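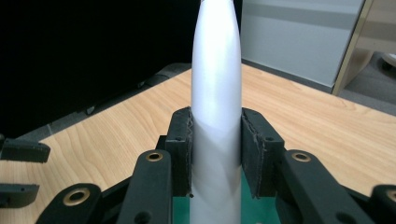
El presupuesto del proyecto Zaltano empezó por una pregunta pequeña: cuánto se gasta en las piezas que tocan el objeto. Nuestro grupo tenía que planificar el equipo para un puesto de manipulación con pinza manual, y en la primera versión de la tabla habíamos escrito la pinza como una sola línea, sin recambios. En las almohadillas negras que aprietan la pieza blanca por los dos lados se ve que el borde interior está áspero y un poco deshilachado, con una capa fina de material gris. Después de discutir este detalle decidimos separar la herramienta en dos partidas, el cuerpo y los consumibles, y de esta decisión salió casi todo el resto del informe.

## 1. Qué se pedía

La asignatura nos pidió preparar la compra de un puesto completo para enseñar tareas de agarre. El límite de gasto era de 3.765 euros, con impuestos y transporte incluidos. Teníamos que entregar una lista de equipo, la comparación de al menos dos proveedores y un calendario de pedidos. No se pedía construir el puesto durante el semestre, pero sí justificar cada compra con pruebas hechas en el laboratorio, usando la herramienta que ya existe allí.

El puesto debe permitir que una persona tome objetos con la pinza en la mano y repita la misma maniobra muchas veces. Más adelante, si el departamento lo aprueba, la misma pinza se montará en un brazo. La compra del brazo queda fuera de este presupuesto. Al principio no lo habíamos entendido bien y perdimos dos semanas leyendo catálogos de brazos que no podíamos pagar.

## 2. Cómo trabajamos

Dividimos el trabajo en tres partes: la pinza, las piezas de ensayo y la mesa con su iluminación. Para cada parte escribimos primero los requisitos y después pedimos los precios. En una ocasión lo hicimos al revés, con las lámparas, y el resultado fue que los requisitos se parecían demasiado a la lámpara que ya nos gustaba. Los escribimos de nuevo.

Los requisitos de la pinza fueron estos:

- Almohadillas que se puedan cambiar con un destornillador normal, sin desmontar los brazos.
- Articulaciones accesibles, para limpiarlas y revisar la holgura.
- Venta de recambios sueltos, no solamente de la herramienta entera.
- Plazo de entrega escrito en la oferta.

El tercer requisito fue el más difícil de cumplir. Varias empresas contestan con amabilidad que «se puede estudiar», y una respuesta así no se puede poner en una tabla.

Las ofertas se guardaron en una carpeta común con la fecha en que llegaron. Cuando un proveedor cambió su precio, conservamos también el antiguo. Recomendamos esta costumbre a los grupos del próximo curso.

## 3. Proveedores

Comparamos dos empresas, Patow y Rernier. Las dos ofrecen una pinza manual de características parecidas y las dos aceptan pedidos de una universidad con pago a la recepción.

Patow vende el modelo Manalo, que viene montado y ajustado. El precio incluye un soporte de mesa y un juego de almohadillas. Los recambios se compran por separado y tienen un código propio en el catálogo, de modo que la secretaría puede hacer el pedido sin preguntarnos.

Rernier vende la pinza en piezas, a un precio menor. El montaje lo hace el cliente. La idea nos gustó por motivos de aprendizaje, pero hay dos problemas. Primero, los recambios se venden solamente en conjuntos completos de articulación, y para cambiar una almohadilla habría que comprar también palancas y ojales que todavía están en buen estado. Segundo, el plazo de entrega no estaba en la oferta y lo tuvimos que pedir en dos mensajes. La contestación llegó, pero sin compromiso.

Durante la revisión intermedia nos preguntaron si no éramos demasiado severos con Rernier. Es posible. Si el puesto fuera para un grupo de máster con tiempo de montaje, nuestra elección podría ser otra. Para prácticas de primer curso preferimos la herramienta montada.

## 4. Presupuesto

| Partida | Proveedor | Importe (euros) |
|---|---|---|
| Pinza Manalo con soporte | Patow | 2.580 |
| Mesa, placa base e iluminación | Compra local | 800 |
| Almohadillas y recambios de articulación | Patow | 234 |
| **Total previsto** | | **3.614** |
| Límite de gasto | | 3.765 |
| Margen | | 151 |

El margen es pequeño. Consultamos si se podía reservar para otro juego de recambios y nos aconsejaron dejarlo sin asignar hasta conocer el coste final del transporte. Así lo hemos hecho.

### 4.1. La pinza

Es la partida más grande y la que menos podemos reducir. Intentamos negociar un precio sin el soporte de mesa, pensando en fabricarlo nosotros en el taller. La diferencia que nos ofrecieron no compensaba las horas de trabajo, y además el soporte propio no entraría en la garantía.

### 4.2. Mesa, placa base e iluminación

El tablero será de madera clara. Se eligió este acabado porque las piezas negras de la pinza se distinguen bien sobre él, y porque las mesas que ya tiene el laboratorio se pueden reparar con medios sencillos. Con las piezas blancas la elección es menos evidente y pedimos una segunda opinión. Al final añadimos una placa base verde, que se coloca debajo del objeto y se puede quitar.

La iluminación viene desde arriba y es uniforme. Probamos también una lámpara lateral prestada. Con ella, la superficie mate de las piezas mostraba sombras más duras y era difícil juzgar si la almohadilla estaba bien apoyada. La lámpara lateral fue eliminada de la lista y con este dinero se pudo pagar la placa base.

### 4.3. Recambios

Aquí cometimos el error que se menciona al comienzo. La primera tabla no tenía ningún importe para recambios y el total parecía muy cómodo. Cuando preguntamos al técnico del laboratorio cada cuánto tiempo se cambian las almohadillas, nos contestó que depende de los objetos y del cuidado de los estudiantes, y que siempre es antes de lo que dice el plan.

La partida incluye almohadillas, tornillos y elementos para las articulaciones. No incluye material de forro gris vendido en lámina. Lo consideramos como alternativa barata, para pegarlo nosotros sobre almohadillas viejas, pero no encontramos un adhesivo con información suficiente y no queremos proponer una compra que no podemos defender.

## 5. Piezas de ensayo

Las piezas de ensayo no cuestan dinero al proyecto, ya que el laboratorio las tiene. Hicimos, sin embargo, una selección. Una pieza alta que se estrecha hacia una punta redondeada es útil porque obliga a decidir la altura del agarre: las caras no son paralelas en toda su longitud, y una almohadilla plana puede apoyarse mejor en una zona que en otra. Para un estudiante nuevo esta dificultad no es evidente hasta que tiene la herramienta en la mano.

En nuestro plan cada sesión de prácticas comienza con un bloque de forma simple y sigue con una pieza estrechada. Dejamos para el final los objetos blandos. No se propone comprar piezas nuevas en el primer año.

## 6. Calendario de pedidos

El pedido de la pinza debe salir primero por su plazo de entrega. La mesa y la iluminación se pueden comprar localmente cuando la pinza esté confirmada. Los recambios viajan en el mismo envío que la pinza; Patow nos confirmó por escrito que no hay un segundo coste de transporte si el pedido es único.

Hay que evitar agosto. El almacén de la universidad cierra y un paquete que llega en este mes puede volver al remitente. A otro grupo le pasó con unos sensores, y la devolución la pagó el departamento.

El orden queda así:

1. Aprobación del presupuesto por el departamento.
2. Pedido único a Patow, pinza y recambios.
3. Compra local de la mesa, la placa base y la iluminación.
4. Recepción y revisión de la pinza con la hoja de control del anexo.
5. Primera sesión de prueba con dos estudiantes que no han participado en el proyecto.

## 7. Riesgos

El riesgo principal es el precio del transporte, que en la oferta figura como estimación. Si supera el margen, proponemos comprar una iluminación más sencilla y no tocar la partida de recambios.

Otro riesgo es la validez de la oferta. Si la aprobación se retrasa, habrá que pedirla otra vez y el precio puede cambiar. Hemos dejado preparado el mensaje para la renovación.

También existe la posibilidad de que la futura compra del brazo exija un adaptador. Patow nos envió un dibujo de la zona de montaje, pero sin todas las medidas. Queda como tarea pendiente y no está valorada en la tabla.

## 8. Lo que haríamos de otra manera

Pediríamos ver las herramientas usadas desde el primer día. Los catálogos muestran siempre la herramienta nueva y de ellos no se puede deducir qué parte se gasta. También hablaríamos antes con la secretaría, que conoce los plazos reales de los pedidos mejor que nosotros, y habríamos fijado una sola persona para escribir a los proveedores. En noviembre, dos miembros del grupo pidieron la misma oferta a Patow y recibimos dos números de referencia, con la confusión correspondiente.

## Anexo. Hoja de control para la recepción

- Comprobar que el número de referencia coincide con el pedido.
- Abrir y cerrar la pinza sin objeto y revisar que las dos almohadillas llegan a la vez.
- Revisar los tornillos de las almohadillas y los ojales de las articulaciones.
- Fotografiar el borde interior de cada almohadilla antes del primer uso.
- Guardar el embalaje hasta terminar la primera sesión de prueba.

Versión entregada al departamento el 9 de enero de 2019.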